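Inventory of the Staff Refreshment Room, Warkcombe

The Office of Effects was required to enter every article on the premises before the lease expired in December. The register had reached item 412 when the party came to the refreshment room on the second floor, which had been sealed by order and for which no list had been supplied.
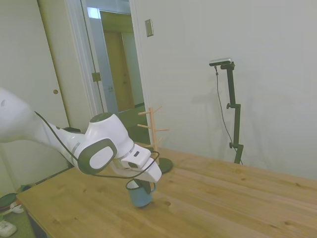

Staff of the former Jendo Assurance Company had been entitled to one hot drink each morning and one each afternoon, and the entitlement had never been formally withdrawn. The register was therefore obliged to state whether the means of providing it remained. Item 413 was entered as one mug, blue, with handle. Item 414 was entered as one mug tree, pale wood, on a round black base, its pegs bare. The clerk asked whether a tree without mugs should be classed as furniture or as crockery. The question was referred upstairs, and the reply came at twenty past four: it was to be classed as vacant.

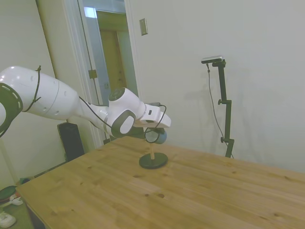

Office of Effects, Warkcombe: Register and Disposals Section

The table was entered next, as pine, with knots. A metal switch plate on the wall was held to belong to the landlord and was left out of the register.

There remained the matter of the entitlement. Under paragraph 105 of the Jendo staff rules, a drink not taken was to be carried forward. The clerk worked out the balance on the back of the form and arrived at 2,081 drinks owing, to persons whose addresses were no longer held. The section resolved to enter the sum as item 415. The clerk then asked for the kettle, and was told that it had been signed for at Omoregie House and could be viewed there by appointment.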